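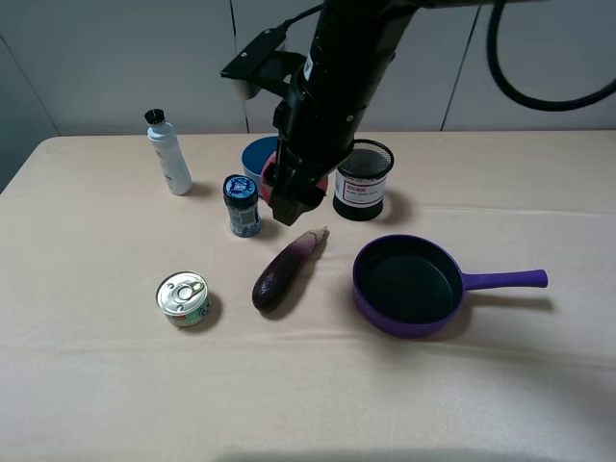 On the peach cloth: an eggplant, a short round tin, a mesh pen holder and the rest of a very mixed company.

I have a theory about tables, and my sister is sick of hearing it. Any flat surface in a house will be covered by dinnertime, and none of the stuff on it will be related. Mine at home in Brirley is the worst one I know. Last June I cleared it completely (I was so proud!) and by five o'clock it had a colander, two library books and a single garden glove on it.

So I've started paying attention to mixed-up tables. I love the one at the top of this page, mostly for the eggplant. It's lying right in the middle, dark and shiny at the round end and fading to a pale lilac up by the stem, and it has a pull-tab tin for a neighbor. Dinner, you'd think. But then there's a pen holder, and a bottle with a brush head on its cap, and a blue bowl toward the back, and a little jar with a navy lid. Kitchen, desk and cleaning cupboard, all on one cloth.

I called Sevim Altıntaş, who has been sorting out other people's houses for years and charges $50 for a first visit. I expected a lecture about bins. She wanted to talk about food.

"Vegetables go first," she told me. "A pen will wait for you. An eggplant won't." Her next question is always where a thing gets used, and she makes people walk it there on foot, one item at a time, which sounds maddening and is, a bit. I tried it with my own table and did laps of the house for 30 minutes. I did find my good scissors, though.

Gumaro Lozano, who cooks at a lunch place over in Mendidau, goes at it from the other direction. He leaves everything where it is and makes supper out of whatever's edible. Eggplant cut in thick rounds, salt, plenty of oil, a hot oven until the edges go brown, then whatever tin you've got opened over the top. He says he must have made it about 200 times and still can't tell you the oven temperature.

I made his version with chickpeas and ate it standing up, because the table was full again. Mail, mostly, and the colander.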